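I get a lot of the same emails about my open water swimming stuff, so I've put the answers on one page. If yours isn't on it, write to me anyway, I'm pretty good about replying (except in September, when I'm mostly in the lake).

## Who are you, and are you a real coach?

I'm Luzius Marti. I swam in college, badly, quit for a long stretch, and came back to it through open water. I coach the early group at Zusbridge and I have my certification, so yes, real enough! I'm not a doctor or a physical therapist, though, and if your shoulder hurts I'm going to tell you to go see one.

## I can swim 100 yards in a pool and then I'm dead. Can I join?

Sure, but start with the pool group. Most people who run out of gas at 100 are holding their breath without knowing it. Breathe out the whole time your face is in the water, slow down way more than feels normal, and try again. I've watched folks go from 100 to 300 with that one change, and they're always a bit annoyed that it was so simple.

For the lake group I'd like you to be able to swim 300 without stopping. Any stroke. I really don't care if half of it is breaststroke.

## What's the Standitstead swim?

It's our end-of-season swim, 2000 meters from the Standitstead dock to the far buoy and back. There's a timing mat on the beach, but plenty of people walk right past it, and that's fine. We run two waves, a fast one and a chatty one. I swim in the chatty one when I'm not working the boat.

## Do I need a wetsuit?

Depends on you and the lake. I get cold easily, so I wear one well into summer, while other people in the group are in a regular suit the whole season. If you're buying your first one, please try it on before you pay for it. It should feel too tight on land and just right once you're in. If you can lift your arms over your head and it feels roomy, go down a size.

I wear a Zastero sleeveless, and have for years. No, they don't pay me. I wish!

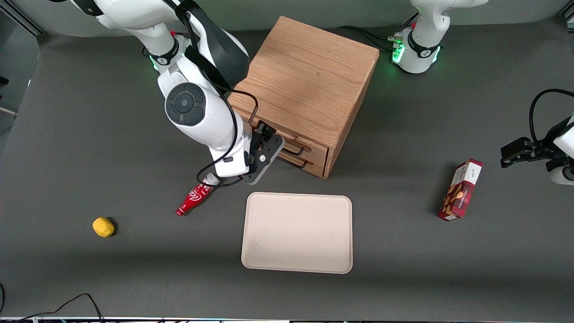 Whatever you wear, rinse it in fresh water when you get home and hang it inside out, in the shade. Don't leave it balled up in the trunk. I did that once with a nearly new suit and the smell never left.

## How do I swim straight?

Look up more often than you want to. I lift my eyes every eight strokes or so, just enough to catch the buoy, then turn my head and breathe like normal. Pick something big behind the buoy too, a barn or a tall tree, because the buoy disappears in any kind of chop.

Also, practice breathing on both sides. You don't have to do it all the time, but if the waves are slapping you on your good side you'll be very glad you've got another one.

## What is the Kaufmann set everybody complains about?

Ha. It's 2 rounds of 300 easy, then 100 hard, with a short rest in between. I got it from my old club, where it was always called the Kaufmann, and I never found out why. It doesn't look like much written down. Do the hard parts properly and get back to me.

## Can I swim the lake by myself?

Please don't. Bring a friend, bring a bright tow float, and tell somebody on shore when you expect to be out. That goes for strong swimmers as well.

## What time do you meet?

6:30 a.m. at the Zusbridge boat ramp, in the water by 6:45. If there's thunder, we're not swimming, and I'll send a message to the group before 6. Park on the gravel side and leave the ramp clear for the boats.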